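Search this site
Enter keywords
Go

Water use in student and family homes: what people think they use and what they use

July 30, 2023
By Ha-rang Yeom and Ottó Borbély

1. Why we chose this subject

In the first term we had a lecture on household water, and the teacher asked the class how much water a bath needs. The answers were very far from each other. One person said 30 litres and another person said 400. We found this interesting, so we decided to make our project on the difference between the guess and the real use.

Our question was: do people who pay for water by meter make better guesses than people who pay a fixed sum with the rent? Before we started, we expected that the answer would be yes.

2. How we collected the data

We asked 21 households to take part. All of them are in the Edberg district, where one of us lives. Eleven households have their own meter and ten pay a fixed sum. Each household filled in a short form on the first day. On the form they wrote how many litres they think they use for a bath, a shower, one wash of clothes and one washing-up by hand.

After this they kept a diary for 3 weeks. In the diary they wrote the start and the end of every shower, and for baths they measured the depth of the water with a ruler. To change minutes into litres we needed the flow of each shower. We measured it with a bucket and a watch, two times in each home, and used the middle value. When the two results were very different we measured again.

At the end we had 1,434 entries. Some were not complete, mostly because the end time was missing. We did not try to repair these entries and we left them out of the averages.

3. Baths

The bath was the most difficult part for us. A shower has a flow, and flow multiplied by time gives the volume. For a bath the volume depends on the shape of the tub, and the shapes are more different than we had expected. Older tubs have sloping ends and a narrow bottom, so the first ten centimetres hold much less water than the last ten. A tub with straight walls is easier to calculate.

We filled one tub in steps of ten litres and marked the depth after each step. From this we made a table for sloping tubs. For the others we used length, width and depth, measured on the inside at the level of the water. The outside measures are not useful, as the walls can be thick.

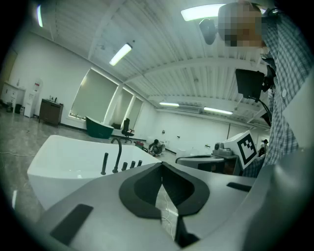 4. Results

The average bath in our diaries used 80 litres. Most people had guessed more than this. For showers it was the opposite: nearly everybody guessed too low, and the longest showers were guessed worst. We think people remember the time under the water but forget the time when they wait for it to become warm.

The households with a meter did not make better guesses than the others. This was a surprise to us. In the talks after the diary, several of them told us that the bill comes only once a year, in October, and they look only at the sum to pay. One family had the meter behind a cupboard and had never read it.

For washing-up by hand, our data are weak. Some people wash under a running tap and some fill the sink, and our form did not ask which. We cannot say much about this part.

5. Problems and what we would change

A diary can change the habits of the person who writes it. Two households told us that they took shorter showers in the first week. We compared the first week with the last one and the showers did become a little longer, so the true use is perhaps higher than our average.

Our group is also small, and all the homes are in one district. We would not use these results for a whole town.

If we did the work again, we would add a question on the washing-up, and we would ask people to read the meter in the morning and in the evening, where there is one. We would also bring a second bucket. Ours cracked in the fourth home and we had to borrow one from the neighbours.

6. Thanks

We thank all the households for their patience with the rulers and the forms. The blank diary and the table for sloping tubs are in the appendix.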